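Start Kisten Ausleihe Über uns Fragen Kontakt

Brimodero > Wir > Über uns

Über uns

Schön, dass Sie hergefunden haben! Wir sind Brimodero, der Spielkistenverleih in Ondilberg, und wenn Sie eine Kita leiten, Tagesmutter oder Tagesvater sind, eine Großmutter, die in den Ferien Besuch von vier Enkeln bekommt, oder einfach jemand, bei dem die Kinder seit Tagen Kaufladen spielen wollen und kein Kaufladen im Haus ist, dann sind Sie bei uns richtig. Wir verleihen Kisten. In den Kisten ist Spielzeug, und zwar solches, mit dem man etwas tun kann: einkaufen, kochen, graben, tanken, zelten, verarzten, eine Baustelle absperren.

Angefangen hat alles in der alten Eisenwarenhandlung Mavromatis am unteren Ende der Marktstraße, in der wir heute noch sitzen. Wer in Ondilberg aufgewachsen ist, kennt den Laden: die Treppe mit den drei ausgetretenen Stufen, die Wand mit den vielen Schubladen, in denen die Schrauben nach Länge lagen, und den Geruch nach Öl und Pappe, der an Regentagen immer noch aus den Dielen steigt. Als das Geschäft schloss, hat Ifigeneia Christodoulou die Räume übernommen, zunächst ganz ohne Plan. Sie hatte elf Jahre lang in Kindergärten gearbeitet und einen Keller voller Spielsachen, die sie nicht wegwerfen mochte. Die Schubladen hat sie behalten. Statt Schrauben liegen jetzt Holzmünzen darin, Puppenschuhe, Würfel, Angelmagnete und sehr viele kleine Deckel, zu denen wir den passenden Topf noch suchen.

Das ist nun 15 Jahre her. Aus dem Keller voller Spielsachen ist ein Bestand von mehr als 3.000 Teilen geworden, und aus den ersten Bananenkartons, die unten regelmäßig durchweichten, wurden ordentliche Kisten mit Griffen. Davon haben wir zurzeit 87 im Umlauf. Manche sind so beliebt, dass sie den Laden nur für eine Nacht sehen, andere stehen auch mal einen Winter lang im Regal und warten darauf, dass sich wieder jemand für Piraten begeistert.

Was in unseren Kisten steckt

Am häufigsten geht die Marktkiste hinaus. Sie enthält Obst und Gemüse, eine Waage, Körbchen, Papiertüten und Geld, dazu eine Schürze, um die es erfahrungsgemäß Streit gibt, weshalb wir inzwischen zwei hineinlegen. Gleich danach kommt die Gartenkiste mit Schaufeln, Rechen, Gießkännchen und Förmchen. Sie ist unsere schmutzigste Kiste und darf es auch sein. Sie müssen den Sand nicht aus jeder Ritze kratzen, bevor Sie uns die Sachen zurückbringen, wir haben dafür Bürsten in allen Größen und eine gewisse Übung.

Dann gibt es die Tankstellenkiste, die Arztkiste, die Postkiste mit echten alten Stempeln und die Nachtkiste. Auf die Nachtkiste sind wir ein wenig stolz, denn die gibt es unseres Wissens so nirgends: Schlafmützen, Tücher für eine Höhle, ein Eulenruf aus Holz und Taschenlampen, richtige, mit denen man unter der Bettdecke lesen und im Garten nach Igeln schauen kann. Kinder haben ein feines Gespür dafür, ob man ihnen eine Attrappe gibt. Bei einer Tomate ist ihnen das einerlei, bei einer Taschenlampe überhaupt nicht.

Seit vorigem Jahr bieten wir außerdem die Jorholm-Kiste an, benannt nach dem Ferienhof, auf dem Ifigeneia und Aušra sie sich an einem verregneten Nachmittag ausgedacht haben. In ihr ist mit Absicht alles gemischt. Etwas zum Essen, etwas zum Graben, etwas zum Leuchten, etwas zum Einfüllen, dazu ein paar Stoffreste und eine lange Schnur – und keine Anleitung. Wir waren selbst gespannt, ob das jemand haben will. Eine Kitagruppe hat daraus eine Expedition zum Mittelpunkt der Erde gemacht, bei einer anderen wurde eine Woche lang ein Restaurant für Maulwürfe betrieben, mit Speisekarte und Ruhetag. Wir bekommen davon manchmal Zeichnungen geschickt, die hängen alle hinten im Flur, und wenn Sie beim Abholen ein bisschen Zeit haben, gehen Sie bitte einmal durch und schauen sie sich an.

Wer hier arbeitet

Ifigeneia Christodoulou führt den Verleih, berät am Telefon und packt die Kisten für die Kitas. Sie fragt Sie vermutlich mehr, als Sie erwarten: wie alt die Kinder sind, ob es einen Garten gibt, ob gerade ein Geschwisterchen unterwegs ist, ob jemand Angst vor Clowns hat. Nehmen Sie sich ruhig zehn Minuten dafür, es lohnt sich, und am Ende liegt in der Kiste meistens etwas, an das Sie selbst gar nicht gedacht hätten.

Aušra Kivi kümmert sich um die Werkbank. Sie ist gelernte Buchbinderin und flickt mit derselben Geduld, mit der sie früher Rücken geleimt hat, heute Puppenwagen, Kassenschubladen und Holzlokomotiven. Wenn bei Ihnen etwas kaputtgegangen ist, legen Sie bitte alle Bruchstücke in ein Tütchen und das Tütchen obenauf in die Kiste. Aušra freut sich darüber mehr als über Pralinen (über Pralinen freut sie sich auch).

Im Frühjahr und im Herbst, wenn viele Kitas gleichzeitig wechseln, helfen uns zwei Studentinnen beim Packen. Ansonsten sind wir zu zweit, und wenn einmal niemand ans Telefon geht, stehen wir wahrscheinlich beide mit nassen Händen am Spülbecken.

So kommt eine Kiste zurück ins Regal

Viele Eltern fragen uns, wie wir das mit dem Saubermachen halten, und das ist eine berechtigte Frage. Jede Kiste, die zurückkommt, wird ganz ausgeräumt. Stoffe gehen in die Wäsche, Holz wird mit einem feuchten Tuch abgewischt und liegt über Nacht auf dem Gitter, Kunststoff kommt ins warme Seifenwasser und danach unter die Brause. Bei den Taschenlampen nehmen wir die Batterien heraus, reiben die Griffe ab und probieren jede einzelne aus, ehe sie wieder eingepackt wird. In der Gartenkiste schauen wir besonders auf die Schaufeln. Ein Blatt mit scharfer Kante wird nachgeschliffen, eines mit einem Riss kommt weg, da sind wir streng.

Danach wird sortiert, und das ist der Teil, den wir beide am liebsten mögen, obwohl er am längsten dauert. Es ist nämlich so, dass kaum eine Kiste genau so zurückkommt, wie sie gegangen ist. In der Arztkiste liegt eine Banane, in der Postkiste ein Sandförmchen, und einmal haben wir in der Piratentruhe einen Haustürschlüssel gefunden, der zum Glück schnell wieder bei seiner Familie war. Jedes Teil trägt bei uns einen kleinen Farbpunkt oder eine eingeritzte Nummer, je nachdem, was das Material hergibt. Fehlt etwas Kleines, ersetzen wir es ohne viel Aufhebens. Bei größeren Stücken rufen wir an, und in den allermeisten Fällen taucht das Vermisste unter einem Sofa auf.

Wenn Sie uns Spielzeug schenken möchten

Darüber freuen wir uns sehr, bitten aber um eine kurze Nachricht vorab, weil der Flur schmal ist. Gut gebrauchen können wir Kaufladenware, Sandspielzeug, Puppengeschirr, Fahrzeuge ohne Batteriefach und Taschenlampen, die noch gehen. Plüschtiere nehmen wir leider nicht an, auch wenn sie uns noch so lieb anschauen. Im März haben wir immer die große Durchsicht, dann bleibt der Laden 10 Tage geschlossen, und in dieser Zeit können wir auch keine Spenden lagern.

Ein Wort noch zu den Farben, nach denen oft gefragt wird: Nein, wir haben nichts gegen Pastell, und wer schönes altes Holzspielzeug in zarten Tönen hat, darf es gerne bringen. Aber draußen im Gras und im Sandkasten hat sich das Knallige einfach bewährt. Eine orangefarbene Schaufel sehen Sie abends beim Einsammeln noch von der Terrasse aus, eine moosgrüne finden Sie im nächsten Frühjahr beim Umgraben.

Bunt gemischt

Tomate neben Taschenlampe, Schaufel neben etwas kleinem Orangefarbenem, das nach Spielzeugkanister aussieht: So ein Durcheinander haben wir gern. Die flache graue Wanne steht auf dem hellen Holztisch, links oben hält eine blau-gelbe Zwinge sie an der Tischkante fest. Für die Tomate mit ihren grünen Blättchen würde uns sofort die Marktkiste einfallen, für die gelb-schwarze Lampe die Nachtkiste, und die Schaufel gehört natürlich in den Garten. Oder alles zusammen in die Jorholm-Kiste, dann wird vielleicht wieder ein Maulwurfrestaurant daraus.

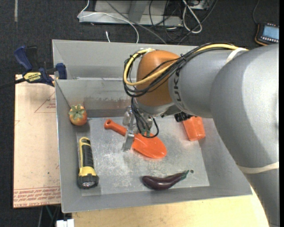
Besuchen Sie uns

Sie finden uns in der ehemaligen Eisenwarenhandlung Mavromatis in Ondilberg, Eingang über die drei Stufen. Mit Kinderwagen kommen Sie bequemer über den Hof herein, klingeln Sie dort einfach, wir machen auf. Kisten bitte vorher telefonisch oder über die Seite Ausleihe reservieren, zum Stöbern dürfen Sie jederzeit während der Öffnungszeiten vorbeikommen.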